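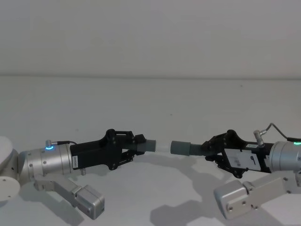

Ribbed hose, smooth grey cuff, and the short pale sleeve that sits between them and whatever comes next.

Ask Beathag Baird what goes wrong with a hose and she will tell you before you have your coat off. "The joint," she says. "It's always the joint. People buy a new hose, a new pump, sometimes a whole new vacuum cleaner, and the thing they needed was a bit of plastic the length of their thumb."

We are in the back room at Giltomness, the repair shop she has run for 15 years, and I have come to spend a day learning how to put two tubes together. I did not expect to enjoy it as much as I did. By lunchtime I was picking up lengths of corrugated pipe and flexing them next to my ear to hear them creak, which Beathag says is a perfectly normal stage and will pass in a month or two. Hers hasn't.

The range of the stuff is wonderful. One wall holds nothing but hoses, sorted by bore and hung over pegs: washing machine drains, pond hoses, vacuum hoses, thin clear tubing for aquariums, a fat yellow coil for drawing sawdust off a bandsaw. Underneath are the drawers of connectors. Beathag did a stocktake in February and got to 1,080 before she gave up on the last cabinet and had a sandwich.

Corrugated hose is the clever one. The ribs let it bend round a corner without folding flat, so air or water keeps moving. The same ribs make it a nuisance to join. Push one on to a smooth pipe and only the tops of the ridges touch, with a little gap between each pair, and every one of those gaps is a possible leak. So most ribbed hoses finish in a cuff, a plain smooth collar that gives you something solid to work with.

Then there's the sleeve. I had never given sleeves a thought, and now I have opinions about them! A sleeve pokes out of one cuff and slides into the next, lining the two up before any pressure goes on. Beathag likes hers see-through, or near enough, so that she can shine a torch at the join and look for grit.

"Offer it up first," she told me, handing over two ends. "Don't push. Just let them meet."

I pushed. The sleeve went in at a slant, jammed, and had to be wiggled out again. The second time I held both pieces level, at arm's length above the bench, and brought them in slowly until I could feel the rim find its seat. A quarter turn and it slid home with a small soft click – the best noise I heard all week.

Ovidiu Ene, who works the bench opposite, came over to admire it and then pulled it straight apart to show me how to do it better. He warms stiff cuffs in a bowl of water from the kettle, counts to thirty, dries them and fits them while they still have some give. He never uses washing-up liquid on a dry air hose (it stays tacky and collects fluff) but will happily use a smear on a garden one. For threaded fittings he turns the collar backwards until it drops into the thread, and only then starts tightening. I have since tried that on jam jars and it works beautifully.

The two of them disagree about clips. Beathag likes the steel worm-drive sort you tighten with a screwdriver. Ovidiu prefers spring clips, and says the screw ones tempt people to carry on turning until the hose is ruined. They have been having this argument for years and both got quite pink about it while I was there.

Customers drift in all afternoon. A man named Virgil Văduva brought in a dehumidifier drain that had been held together with parcel tape, and left with a new cuff and a look of real delight. Someone else wanted a connector for a Jutar vacuum that hasn't been made in years. Beathag went to drawer 416, had a rummage, and came up with one in the wrong colour that fitted perfectly.

She let me take home a short piece of grey hose and a pair of odd ends to practise with. I have fixed the drain on our washing machine, which had been dripping into an ice cream tub, and I've moved on to the water butt. The old joint there had a crack all the way along the underside. I've cut the hose back to clean, square plastic, as instructed, and the new cuff is sitting in a bowl of warm water by the sink.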